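# Teaching a dog to settle on a mat

Last updated 4/29/26

A settle is a long, relaxed down on a mat. It helps with dogs who pace at dinner time, bark at the door or follow you from room to room. Most adult dogs pick it up in a few weeks of short sessions.

## What you need

- A flat mat with a non-slip back, about 900 mm long for a medium dog
- Soft treats cut to pea size
- A quiet room

I use a Brisix mat because it goes through the wash. A folded bath towel is fine to start with.

## Step 1: Pay for interest

Put the mat on the floor and say nothing. When your dog looks at it, sniffs it or steps on it, drop a treat in the middle. Toss the next one a metre away so the dog has to leave and come back. Stop after 2 minutes.

## Step 2: Wait for the down

Once your dog is walking straight back to the mat, hold off on the treat. Many dogs will sit, then lie down. Put several treats between the front paws, one at a time. Don't push on the back or hips. If nothing happens, go back to Step 1 and try again later in the day.

Keep the treats off the mat until you need them. A bowl on the floor becomes the thing the dog is working on, so set yours on a bench or table within arm's reach. 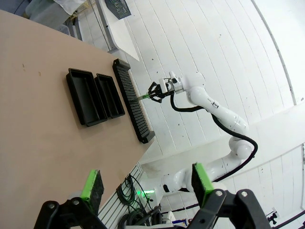 *Black trays side by side on a light beige tabletop.*

## Step 3: Stretch the gaps

Count two seconds between treats, then five, then three, then eight. Mix longer and shorter waits — a gap that only ever grows will have some dogs giving up. Look for a rolled hip, a lowered head or a slow breath out, and pay those first.

## Step 4: Add the cue

Say "settle" just before the dog steps on the mat. Say it once. When you've finished, say "all done" and pick the mat up.

## Common problems

**The dog pops up after each treat.** Deliver lower and slower, right at the paws.

**The dog whines.** The gaps are too long. Halve them for the next session.

**It falls apart when visitors come.** Practise with someone moving around the room first, then with a knock on an inside wall, then at the front door.

Dogs who growl, shake or can't eat when people come in need help from a vet or a qualified trainer before you go further.

— Cheuk-hei Yuen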